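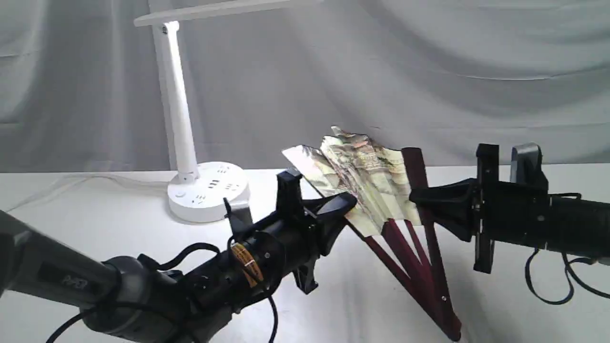

About Wonus

Wonus records examples for robots that learn by copying. We work from two rooms in Kilholm. An operator guides the arms through a household job, such as handling a folding fan, and we save the joint positions and the camera views together. 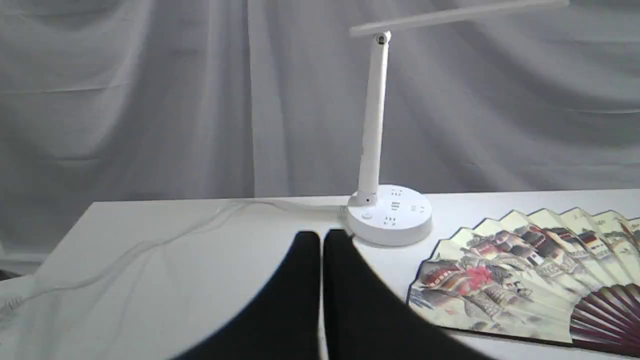

1 min read

Each job is repeated up to 163 times, with the objects moved between takes. Failed takes are kept and labelled.

Musa Amadi runs the recording room. Holger Kristiansen checks the files before they go to clients. There are six of us in all.

Visits are on Wednesday afternoons. Please write to the office first.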